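A morning with the gripper club at Jalholm

Posted Friday, September 3, 2021

I'd been meaning to get to one of the Jalholm open days ever since a friend's daughter joined the student robotics project there, and last week I finally took the train out. I'm so glad I did! My plan was to stay an hour. I left when they started putting the chairs up.

The project is called Ikau, and it's run by Fereshteh Heydari, who teaches there and set the thing going in May. The students want a robot arm to do small household jobs (folding, sorting, putting cups away), and before the arm can learn any of that it needs people to show it how. So they do the jobs themselves, holding a gripper in each hand, and every go is recorded. One go is called a take. The board by the stairs said 1284 takes so far, and someone had drawn a little crown over the last digit.

We were split into groups of 8 and mine began with the talk. Fereshteh is a lovely speaker, very quick, with a habit of answering a question before you've got to the end of it. She showed us two takes of the same job, numbers 168 and 169, done by the same student one after the other. In the first he goes for the cup from the side, in the second from above, and the software they use (Druser, written by last year's group) treats them as quite different things. A man at the back asked which was the right one. Both, she said, as long as the cup ends up on the shelf.

Then came the part I'd come for, the grippers themselves. They're bigger than I expected. You squeeze and the fingers close, simple enough, but your wrists have to learn a new way of turning, and I dropped a sponge four times running while a very patient teenager said "nearly" each time. My neighbour in the group, who ices cakes for a living, was brilliant at it straight away and I was a bit jealous.

What I liked most was how freely they move about with them. I had pictured everyone sitting at a bench, but the students use the whole floor, past the stairwell railing and the white desks.

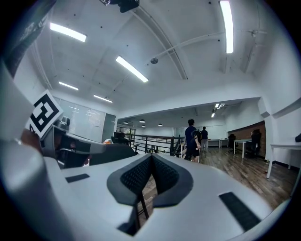 Photo: Ikau student project, Jalholm

The blocky black-and-white square on top of the gripper is a marker, and it lets a camera work out where the gripper is and which way it's tilted. I asked if you could print one at home and yes, you can, though it has to stay flat.

Fogh, the arm all this is meant for, was in bits on the day, waiting for a new elbow joint. A shame, but two of the students talked us through the parts and let us lift the forearm, and it weighs next to nothing.

There was tea afterwards, and a sheet for anyone who wanted to come back and record some takes. I put my name down for two afternoons. If you go, wear something with short sleeves, my cuffs kept catching.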